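August 29, 2023

Up before six because of the heat. Made coffee, drank it standing up, and started on the kitchen before it could get any warmer. I had told myself I would do the whole room this week and so far I had done one drawer.

The counters first. Everything came off them and went on the living room floor, and then I wiped them down twice. The second cloth came up almost as gray as the first. I don't know where it comes from. I think a good part of it is the stove, and the fan that I have not cleaned since February.

I threw out the old vinyl placemats. They had gone sticky on the underside and no amount of soap helped. I had five, which is strange, as I am sure they came as a set of six. The brown mat stays. I bought it at the Muvcombe market when I moved in and it covers enough of the work surface that I can cut, roll and make a mess without scrubbing afterward. It shakes out over the sink and that is all the care it gets.

Then the boards. I had four of them leaning behind the toaster and I use one. The plastic ones were scored so deeply that I could feel the grooves with a fingernail, so both went in the trash. The thick round one was a gift and weighs as much as a paving stone. I put it in the hall with the things to give away, then brought it back, then put it in the hall again. It is in the hall as I write this.

The one I keep is the plain rectangular one with the light grain. It has a darker band along one long edge and some worn patches, and I wanted to see how much of that would come out. The method is the one my grandmother used for her pastry board: coarse salt, half a lemon, rub along the grain, leave it five minutes, scrape and rinse. I had salt. I had no lemons, so I walked down to Prirneo before the sun got onto that side of the street.

Lemons were 80 cents each. I bought three, and a bag of onions, and a bottle of the Dinix oil for the wood, which cost 12 dollars and is a small bottle for that. I stood there a while reading the back of it. It says two thin coats and a night in between. The woman ahead of me was buying ice, four bags, and I wished I had thought of it.

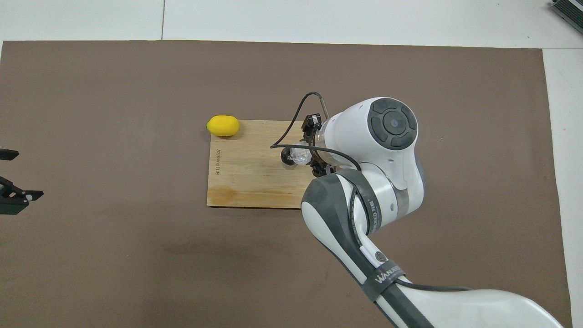

I did the salt twice. The first time I was too careful with it and used about a spoonful, and it dissolved before I got to the far end. The second time I covered the board properly and leaned on it. My hands stung for an hour afterward from a paper cut I had forgotten. The smell was good, though, and it took away the onion that had been in the wood all summer. The dark band got a little lighter at one end and stayed as it was at the other. I can live with that. It has been cut on nearly every day for years and there is no reason it should look new.

It has to dry before the oil goes on, so I stood it on edge in the dish rack and turned it every so often.

While it dried I did the cabinet under the sink. Found three open boxes of dishwasher tablets, a hose clamp, and a jar of screws that I have carried through two apartments without using one. Also the receipt for the Mühlbauer pots, 159 dollars, folded inside the instruction leaflet. I had been certain I paid less. I kept the receipt because the lid of the small pot has never fit properly and maybe they will still do something about it. I should write to them. I have said that before.

Lunch was bread and tomatoes and the end of the white cheese, eaten over the sink so as not to dirty anything.

In the afternoon I was slow. Lay down for what was meant to be twenty minutes and slept for an hour and a half. Woke up with a headache and drank two glasses of water. Then I took all the spice jars down and wiped each one. There were 23 of them, and I made myself smell every one and be strict. The paprika smelled of nothing. The cumin was fine. Two jars had no label and I could not tell what they were even after tasting, so those went. The shelf looks half empty now and I like it that way. I will probably fill it again by winter.

Used the second lemon for a pitcher of water with some mint from the windowsill. The mint is not doing well -- the lower leaves are yellow and it leans toward the glass however I turn the pot. Cut it back hard and gave it a good soak.

The board felt dry to the touch by seven, so I put the first coat on with a piece of old T-shirt. The oil goes in quickly in the worn patches and sits on top everywhere else. I wiped off what was left after a quarter of an hour and propped it against the wall with newspaper underneath. It looks darker than I expected, but the bottle says it settles. Second coat tomorrow night, which means no cutting on it for two days. I did not think of that when I threw out the plastic ones. Supper was eggs.

Still to do: the fan, the top of the refrigerator, the drawer with the batteries in it. The things on the living room floor are mostly back in the kitchen, apart from the blender and a box of jars I have no place for. I walked into the box once already in the dark and have a mark on my shin from it.

It is a little cooler now. The window is open and I can hear someone's television across the yard. One lemon left. I may do fish with it if the store has any worth buying, and if not it will keep until the weekend.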